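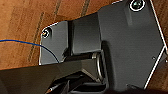

A wooden surface with an orange-brown finish. Two dark seams cross the surface diagonally.

Plank top

A plank top is a flat working or dining surface made by laying boards side by side and fixing them into a single panel. It is found on tables, benches, counters and desks. The lines where the boards meet are called seams. On some tops they are closed so tightly that they can hardly be felt, and on others they are left open as narrow gaps.

Construction

Boards for a plank top are cut to length, planed to the same thickness and set out in a trial order before any fixing is done. The maker usually turns some of the boards end for end to get a pleasing run of grain. In a glued top, the edges are planed straight, coated with glue and held in clamps until the glue sets. In an open-seam top, each board is fastened on its own to crosspieces underneath, called battens or cleats.

Wood swells across the grain in damp air and shrinks in dry air, while its length hardly changes. For this reason battens are often attached with screws through slotted holes. A top fixed rigidly across its full width may cup or split. Ends are sometimes covered with a narrow crosswise board known as a breadboard end, which helps keep the panel flat.

Seams

An open seam lets the boards move without pushing against one another. It also collects crumbs and dust and is harder to wipe clean. Closed seams are preferred for kitchen counters and for desks used for writing. A closed seam can still show as a dark line where the edges have been slightly beveled, where finish has gathered, or where the glue joint has opened with age.

Finish

Common finishes are oil, wax, shellac, varnish and lacquer. Oil and wax are easy to renew but give limited protection against water and heat. Varnish forms a harder film. Many clear finishes add a yellow or amber tone that deepens over time, and stains may be put on first to give an orange, red or brown color. Stain tends to sink further into the softer parts of the grain, which makes streaks more noticeable.

Regional types

The Plandow table, named for the valley where it was made, has a top of six boards on two battens. The earliest dated piece is marked 1957. Tables from the neighboring town of Jestard are similar but have closed seams and breadboard ends. The Orellana workshop made both kinds and finished them with a reddish-brown varnish.

Care

Plank tops are cleaned with a soft cloth that has been wrung out well, wiping along the grain. Standing water should be kept out of the seams. Open seams can be cleared with a dry brush or a thin wooden stick. Light scratches in an oiled top are sanded by hand and oiled again. Deep scratches in varnish usually call for stripping the whole surface, as patches tend to show.

See also

Batten
Breadboard end
Butcher block
Tongue and groove
Wood finishing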